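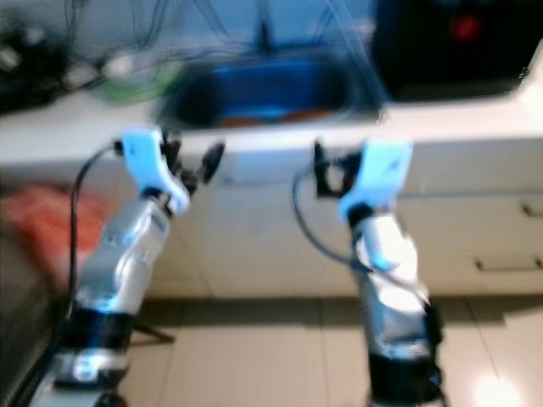
Dishwashing is the cleaning of plates, cups, cutlery and cooking pots after a meal. It is among the oldest household chores and, by general agreement, among the least loved.

History

For most of history the work was done with sand, ash and whatever water was nearby. The earliest known rule on the subject in the Lorkosura valley dates from 1431, when the town of Plullura banned the rinsing of pots in the public well. The ban was renewed 3 times, which suggests how well it was obeyed. 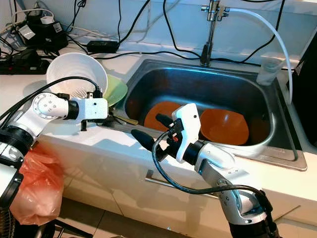

A stainless steel sink basin set into a white countertop.

Method

Glasses are usually washed first and greasy pans last, although many households leave the pans to "soak" – a term with no agreed upper limit. Rinsing customs vary. In Plullura suds are left to slide off by themselves, a habit that visitors from Wimach regard with open alarm.
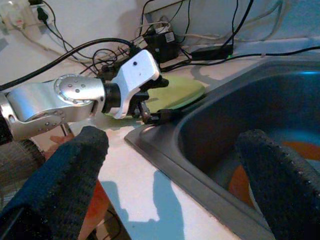
A light green plate held level behind the rim of a sink.

Drying

Dishes may be dried with a towel or left in a rack. The Petridis rack, sold throughout the valley, has three tiers, the lowest of which collects the drips from the other two. Supporters of air drying point out that it takes no effort. Supporters of the towel say the same thing, in a different tone.

See also: Dish towel; Sponge; Household disputes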